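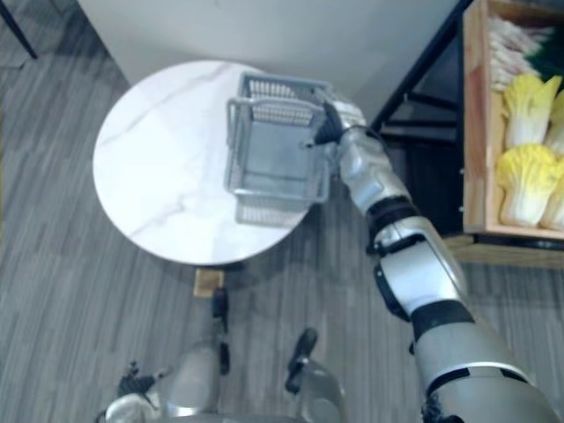 Furniture Conservation Workshop, Mitenari House

Search this site Enter keywords Go

Progress report to the Barajas Fund, second period, through April

Work on the painted dining chairs and the walnut writing desk is now under way in the main workshop. The grant covers materials, bench time and one training place, and all three lines have been drawn on since the last report.

Dining chairs. The set was accepted with a later cream paint over the original gray-green. Natalia Robles has finished cleaning tests on the front legs and the seat rails. The cream layer lifts with a mild solvent gel on the flat parts but holds tight in the fluting, where it has to be taken off by hand under magnification. She has spent 34 hours on the first chair and expects the next ones to go faster. Two back splats have old breaks that were glued badly and will be taken apart and reset with hide glue. We are leaving the worn areas on the arms as they are.

Writing desk. Urs Gisler has removed the drawers and the lower molding. The veneer on the fall front has lifted along the left side for a length of 80 centimeters, more than the survey showed. The carcass under it is sound. Old woodworm holes in the back boards show no fresh dust, and the boards will be kept. The lock is complete but has no key. Trodon has quoted for cutting one from the lock itself and we have accepted.

Upholstery. This is behind. The horsehair ordered from Catitz came in the wrong grade and was sent back, and the replacement is due next month. Webbing and linen are in stock. No chair seat will be started before the frames are stable, so the delay has not yet held up other work.

Training place. Isauro Espinoza joined the workshop in February and works alongside Natalia on the chairs. He has done the veneer exercises and will help lay the new sections on the desk – the first work he will do on a piece from the collection.

Budget. Spending on materials is within the plan. Bench time on the desk will run over, and we ask to move $2,000 from the transport line, where the money is no longer needed now that the pieces will be finished in this building. Iraís Barajas has the revised sheet and we would like an answer before the veneer is ordered.

Next period. Finish paint removal on the first four chairs, lay the desk veneer, refit the molding, and begin the seats if the horsehair arrives. Condition photographs and treatment notes for each piece are kept at the workshop and can be sent on request.

Submitted by Teodoro Alvarado, workshop manager

Share 2
Comments 0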